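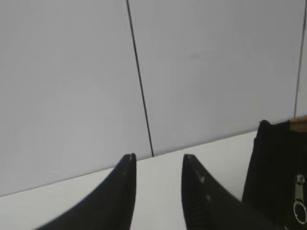 The bag table at Kernton, March. Plain wall, white top, one black fabric item.

Dear Kekeli,

Another quarter gone, and the bag project is in better shape than my last letter probably made it sound! You gave us the money for 100 tote bags for the Nistley welcome packs, and 55 have now gone out to families. The rest are in the store cupboard with their packing lists pinned inside the door.

We settled on the black fabric one with the tan handles in the end (you may remember the long argument over colours). It stands up on its own on the table, so one person can fill it without a second pair of hands, and it's wider than it is tall, so the towels go in flat. 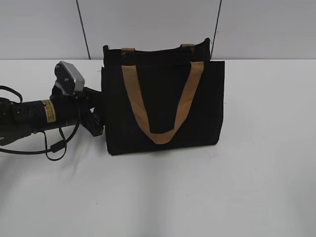
Kwesi Gbeho wrote back after the February handover that the handles were the right length for a shoulder but a bit long for carrying by hand, and could we ask about a shorter pair next time. I've put that to Boychuk and they're pricing it up – no answer yet.

Spending is a little under what we planned, mostly down to the toiletries coming in cheaper. I'd like to put the difference towards 20 extra notebooks, if you're happy with that. Eight bags are being held back for late arrivals over the Easter break. 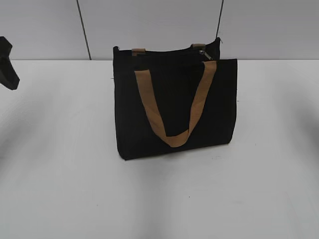
Sena Mahama would rather we kept the zip, whatever else changes, as her families use the bags for school papers on rainy days. I agree with her and have told Boychuk so.

The next batch gets packed in May. Do come along, we start at ten and there's usually cake.

Senyo Fiadzo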